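Cleaning rags, and where mine live now

Okay, cloths. I used to keep every rag we owned in a bag under the laundry sink, and I'd pull out three good tea towels before I found one I didn't mind wrecking. Now I sort by colour and it has saved me so much swearing! Yellow is for tables and shelves, grey is for floors, and anything striped belongs to the barbecue.

I buy the thin yellow ones from Irnel, 23 dollars for a big roll, and cut them in half. Scrunch the cloth up for crumbs and sticky spots (you get more grip that way), then fold it flat for the final wipe.

Yellow cloth, bunched up.

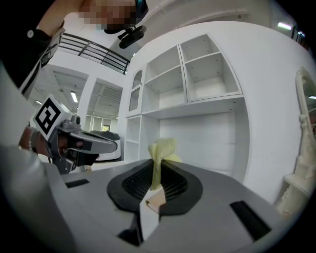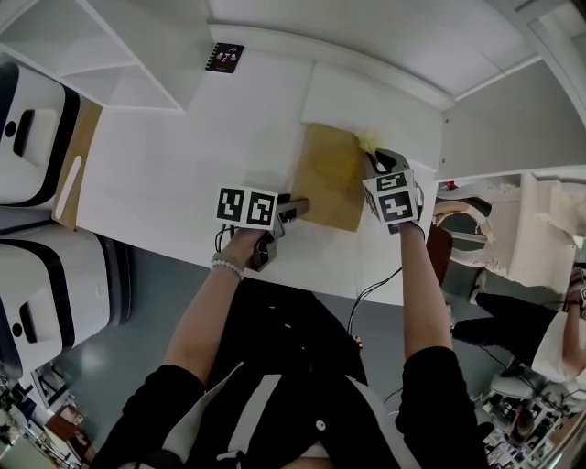

Clekberg wrote in to say vinegar is fine on painted shelves but should be kept well away from cardboard and bare timber, and that a barely damp cloth with a drop of dish soap does most jobs anyway. Fair enough, I've gone off vinegar a bit myself.

White shelving shows every fingerprint, so I start at the top and work down, one shelf at a time, and rinse the cloth between shelves. Yellow cloths get a wash at 62 degrees with the old bath mats and no fabric softener (it makes them smear). Then over the line in the arvo, pegged by one corner.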